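Nemari, progress report to Allusance
2022-01-22
For: Tapio Lahtinen

Hi Tapio,

You asked me to keep these readable, so I'll start with the bad news and let the rest trail along behind it. We had a fault in the hand-held grippers, it got into the recorded data before we caught it, and one of the arms at the Kettunen lab did something I didn't like at all because of it. No one was hurt. I've put the arm in slow mode until further notice and I'd like to keep it there past the next review, even though it makes the demos painfully dull to watch.

What happened first was the arm. We had loaded the latest Rilis model, the one trained on the household lid tasks, and asked it to take a lid off a storage bin. It reached in nicely, got hold of the handle, and then kept squeezing. It squeezed right through the point where it should have started lifting, the handle cracked, and the lid shot out sideways and landed on the floor next to my chair. I hit the stop (the big button works, I'm happy to report!) and we all stood there looking at a lid.

My first guess was the model, and I spent longer than I'm proud of digging through training settings. Then I played back the demonstrations themselves with the jaw opening drawn as a line under the video, and there it was. On the left-hand gripper the line was still going down after the fingers had visibly stopped on the object. Going by the numbers, the jaws were closing on thin air. Going by the video, they were holding something solid.

The cause is a small one. The sensor that reads the jaw opening sits on a collar, the collar is held by one set screw, and the screw had backed out just enough to let the collar creep whenever the operator squeezed hard. With light objects you'd never notice. With lids and stiff handles, where people really lean on the trigger, the reading wandered a little more with every grasp and didn't come back. So the model had learned, quite sensibly, that lids need to be crushed.

Here's where that leaves us with the data. We went back through all 8 sessions from this reporting period and 3 of them are bad enough that I've pulled them completely. The others look clean on both hands, and I checked the heavy grasps one at a time so I'm fairly comfortable saying that. I did try correcting the bad ones after the fact, but the drift isn't steady, and I'd sooner record them again than feed the arm my best guess. The cost of that is operator time, mostly mine, and it comes out of the hours I'd set aside for the drawer tasks. Drawers will slip into February. Sorry about that one, I know you had mentioned them upstairs.

Changes so far: the screws on both grippers now have thread locker on them and a paint mark across the head, so you can see if one turns. Every session starts and ends with a full open and a full close against a steel gauge block, and the recording software refuses to save if the two readings don't agree. It has already refused to save once, when I had the block in backwards, and I was annoyed and delighted in equal measure. On the arm side there's a force cutoff now that doesn't care what the model wants. It should have been there from day one. I had it on my list under "later" and I've moved it to "done," but I want it written down that it was my call to leave it.

Still open: I don't have a guard screen for the bench. The quote came back higher than I'd hoped and I'll send it separately so you can wince in private. Until we have one, the rule is that whoever is running the arm stands behind the tape, no chairs, including me.

As for the lid tasks, they're the ones I'm most keen on, fault or no fault. A recessed handle asks for a different approach than a rim, operators don't all solve it the same way, and that kind of variety is what the Rilis model was short of. Two-handed takes are slower to record but I think they'll earn their keep.
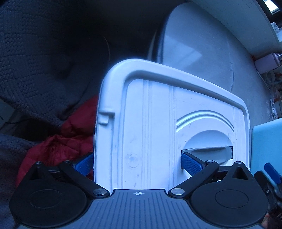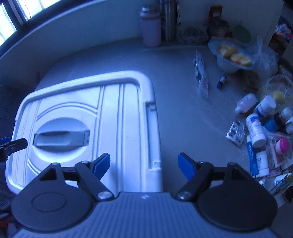 Lid work with the hand-held grippers. First picture: one blue pad in the handle slot. Second picture: jaws open at the cooler lid.

Call me about the guard screen when you've seen the quote. Mornings are best, I'm usually recording after lunch and won't hear the phone.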